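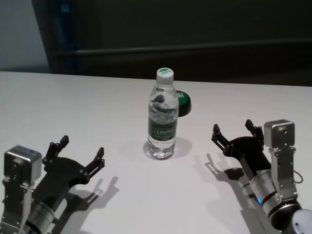

Bimanual grasping, Turnasari bench - gallery

Quick page while the write-up gets finished. Method is Pletine, our two-arm policy. One network drives both arms, no hand-off script. Trained on 1000 teleop demos, most of them by Solange MacPherson, rest by me.

Bottle task
Clear bottle, water in it, white table. Both grippers start open. Transparent stuff is where the old single-arm baseline fell over - depth drops out on the plastic, so we went RGB only.

Green disc behind it is the distractor. Bottle hides part of it from the head view. Policy has to leave it alone.

Results so far
50 trials per condition. With the distractor in, 11 failures, mostly one arm closing early. Still looking at weather the shadows matter, grippers throw big ones on that table top.

More pics to come, plus the McKinnon comparison in October. Questions to me or Solange.

Keegan Ouellet
Fri 7 July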